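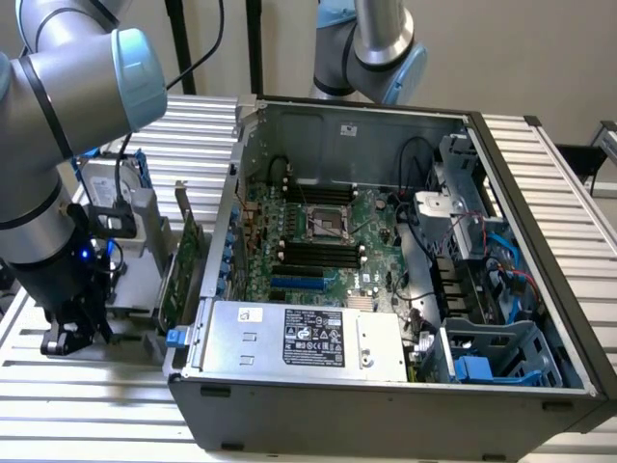

Five weeks since the move and I still can't find the good scissors. Writing this quick while the laundry runs, so excuse the mess.

A few people emailed asking how the new place is. Short version - small, loud on the street side, great light in the morning. Long version is below, sort of. Mostly it's about paper and junk and what I did with it all, since that ate my entire spring.

So. We went from a three bedroom house in Tevstead to 2 rooms and a hallway in Civbridge. I thought I was a tidy person. I am not a tidy person. I'm a person with closets.

The attic

Started there in March because it was cold and I figured I'd work fast. Did not work fast. Sat on an upturned crate reading old birthday cards for an entire afternoon with my coat on. Found: a tent with no poles, poles for some other tent, every single instruction booklet for every appliance we have ever owned, including the ones that died. A bread machine. Two christmas tree stands and no tree.

The booklets went first. Easy win. If I need to know how to descale a kettle I'll look it up.

Cards were harder. I kept one shoebox. The rule was it had to close without tape, and I stuck to it, mostly. There's a rubber band.

Selling stuff

Don't bother with anything under ten bucks. I mean it. I spent a week messaging back and forth with a guy over a lamp. He wanted to know if it came with the bulb. Then he wanted it delivered. Then he had a lamp.

What did sell - the dining table (gone in a day, should of asked for more), both bikes, the dresser with the sticky drawer, and a box of old canning jars that went in 7 minutes flat. People love jars. I made 500 dollars all together and it paid for the van, which felt pretty good even though my back was shot by then.

Everything else I put at the end of the driveway with a sign. The bread machine went the first night. The tent poles are probably still there.

Old computers and cables

This was the pile I dreaded. Two dead laptops, a desktop tower from my first real job, a printer, and a grocery bag of cables that had been moved from house to house without anybody ever opening it.

The tower I'd kept for years because of the photos on it. Finally took it over to the repair counter at Mernero and had them copy the drive before I let it go. Should have done that ages ago. Took them two days, came back on one little stick, the whole of 2 summers and a lot of blurry pictures of a dog.

If you've got one sitting in the basement, my notes, such as they are:

Get the files off first. Then check them. Open a few, don't just look at the folder names and feel done.

Take the drive out or have someone wipe it before it leaves the house. Old tax returns were on mine. Yikes.

Most county drop offs will take a tower, laptops, printers, loose cords. Call ahead, ours only takes electronics in the morning and closes early.

Side panel usually comes off with a couple screws or a latch. Blow the dust out outdoors. Not in the kitchen. I did it in the kitchen.

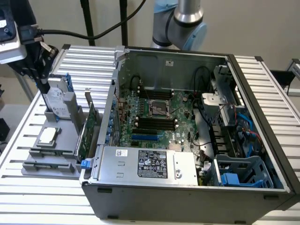
Books

57 boxes total for the move and I'm ashamed to say how many were books. I gave away the ones I was keeping to look smart. You know which ones. Kept the cookbooks, the mysteries, and the big Brynjólfsdóttir knitting book that I've used exactly one pattern from but it's a really good pattern - the gray sweater, for anyone who remembers the gray sweater.

The library here is a four minute walk. I've been more in five weeks than in the last five years in Tevstead. They have a puzzle table. Somebody keeps taking the corner pieces.

What I miss

The big sink. Having a door between me and the washer. The neighbor's plum tree, which hung over on our side and was fair game.

What I don't miss - the gutters, the stairs, mowing, the room we called the office where we put things we didn't want to look at. Don't have one of those now. Stuff has to go someplace or it goes out. Right now there's a bag of coats by the front door thats been there since week one, so it's not a perfect system.

Laundry's buzzing. More next time, I want to write up the kitchen shelves once I've got the second one level. If anyone knows a trick for drilling into old plaster, please tell me in the comments before I make another hole.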